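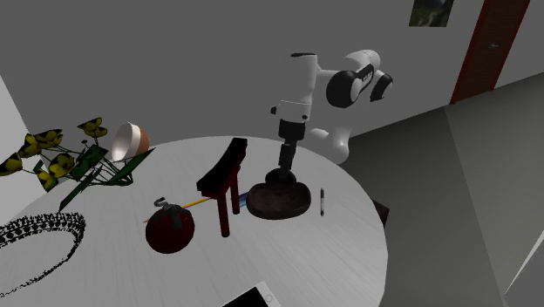 Home | Shop | Classes | News | Stockists | Contact

Trostton Opens Its Sauerkraut Cellar to the Public, Smell Included

Trostton, the small-batch pickle and kraut maker, will open its fermenting cellar to visitors for the first time on Saturday, October 26, 2019. Admission is free. The smell is also free and will accompany guests home on their coats.

The open day marks the release of Natorholm, a long-fermented sauerkraut made from late cabbage, caraway, salt and a great deal of sitting still. It is the company's ninth kraut and the first it has been willing to name after anything. Natorholm is the farm that grows the cabbage, and its owners agreed to the use of the name on the condition that the kraut be good. Talks on that point went on for most of the summer.

"We put cabbage in salt and then we leave it alone," said a spokesperson for Trostton. "The leaving alone is the hard part. People who make sauerkraut at home lift the lid every morning to see how it's doing. It's doing the same thing it was doing yesterday."

The first batch comes to 1000 jars. Each has been packed raw and unpasteurized, so the contents are still working and should be opened over a sink by somebody not wearing white. Jars need to be kept in the refrigerator, where the kraut will go on getting sourer at a slower pace. Customers who prefer a milder taste are advised to eat it quickly. Customers who prefer it sharp are advised to hide it behind the mustard.

Visitors on the day can taste Natorholm at 3 stages: a young kraut that still squeaks, a middle one that Trostton describes as "argumentative," and the finished version. Staff will be shredding and salting cabbage throughout, and anyone who wants to pound some is welcome to take a turn. Aprons are provided. Forearms are not.

There will also be a short class, repeated through the afternoon, on making a first jar at home. It covers how much salt to use by weight, how to keep the cabbage under the brine, and how to tell the harmless white film of yeast from fuzzy mold, at which point the jar goes in the trash and the cook goes for a walk. Participants take home what they pack. Trostton asks that they loosen the lid in the first week and set the jar on a plate, having learned what happens to carpet.

Lunch will be served by Grullis, the sandwich counter next door, which has put together a menu built on the new kraut. It includes a grilled cheese, a potato soup and a chocolate cake with sauerkraut in the batter. The cake is an old recipe and a moist one. Grullis has asked us to say that it does not taste of cabbage, and we are saying it.

Oláh, a pottery known for its water-sealed crocks, will have a table of seconds for sale at reduced prices. The flaws are in the glaze and make no difference to the cabbage. A water-sealed crock lets gas bubble out while keeping air from coming in, and the small noise it makes in the night is normal.

Natorholm goes on sale at the open day and reaches regular stockists the following week. Trostton does not plan a second batch until next October's cabbages are in, and has turned down several suggestions for hurrying them along.

The cellar is down one flight of stairs and is kept cool, so visitors should bring a sweater, ideally not their best one. Parking is behind the building. Dogs may wait in the yard, where past experience suggests they will be very interested in everybody who comes out.

Press samples are available on request and will be shipped cold. Please let us know if your office has an open floor plan.

Press contact: Trostton news desk, through the Contact page | © 2019 Trostton. All rights reserved. | Back to top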